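The Inskip Gauge

The gauge at Inskip reported every fifteen minutes. Aarne Pelkonen read the returns at the Trorov office, forty kilometres inland, where the sea appeared as a column of figures in millimetres above datum.

At 18:00 the column read 1,161. The tide table gave a lower figure for that hour. He entered the difference in the log as residual, positive, and went to fill the kettle.

The surge model had been run at noon with winds from the May climatology, the live feed being down. It put the peak at Lololau after midnight, well under the sea wall. Shagufta Chaudhry had signed it off and written beneath her initials: winds not observed, treat with care.

At 18:15 the residual had grown. At 18:30 it had grown again, by a larger step.

He rang her at home.

"What's the pressure doing?" she said.

"Falling at Clusivley. It's off the bottom of the May range."

"Then the model has the wrong storm in it. Run it again with the Clusivley pressure and hold the wind from the last ship report."

"That's one ship."

"It's a ship that was there."
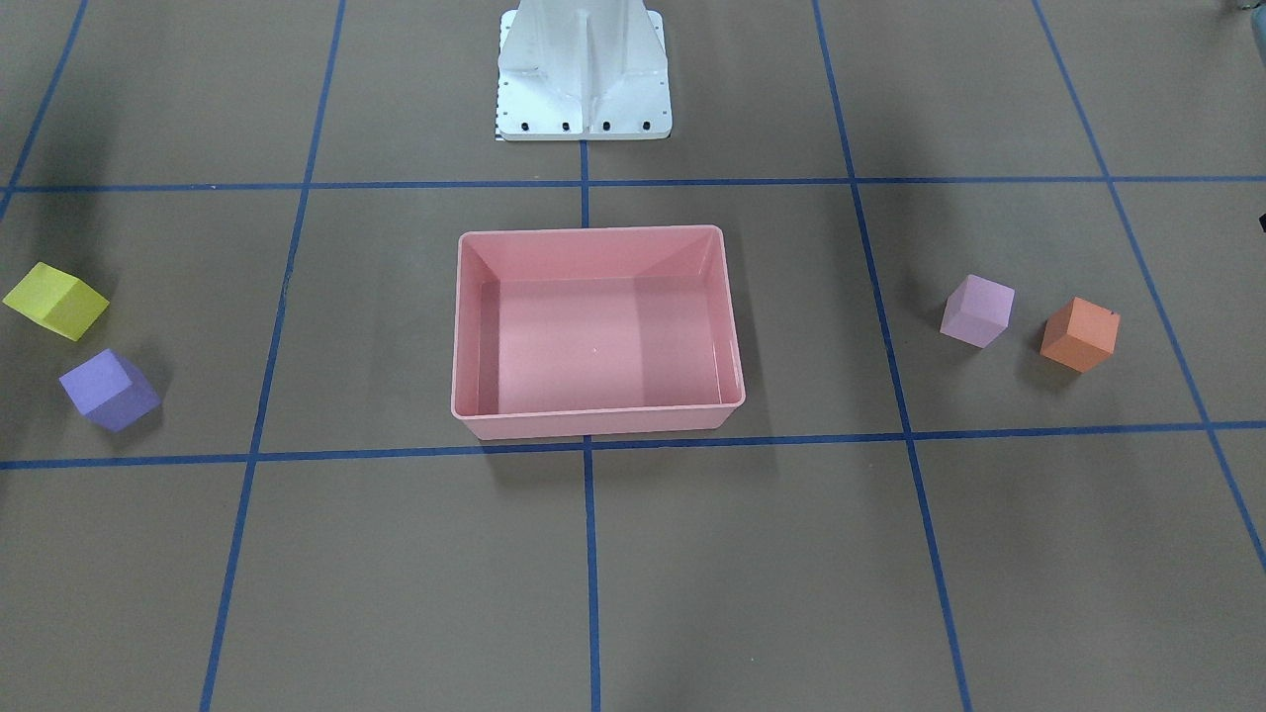
The second run took 38 minutes. He used the time to check the gauge against its own history. The instrument had been levelled in spring and had drifted by 2 millimetres, and he corrected for that although it made no difference to anything. The highest residual in the record was 303, set before he was born, on a night the older people in Lololau still used for dating other things. A child had been born before the water or after it. A roof was the old roof or the new one.

The residual at 19:15 was 318.

He wrote it down and looked at it. Above 300 the procedure called for a telephone warning to the harbour office. Above 500 it called for the sirens, and for the lower streets to be cleared. There was no instruction for a figure that was climbing from one to the other.

The run finished. It moved the peak forward by three hours, to 22:00, and raised it to 540.

Shagufta had come in by then with her coat over her pyjamas. She read the output standing up, from the bottom line to the top.

"How much do you believe it?" she said.

"More than the first one."

"That isn't a figure."

"No."

She picked up the telephone and asked for the sirens. The man at Lololau wanted to know what the sea was doing now, and she gave him the 19:15 value. He said he could see the harbour from his window and it looked much as it usually did. She gave him the value again, more slowly, and then the time of the peak.

At 21:30 the gauge returned a residual of 497. At 21:45 the field was blank. Aarne entered it as missing, which was the correct code, and left the next line open.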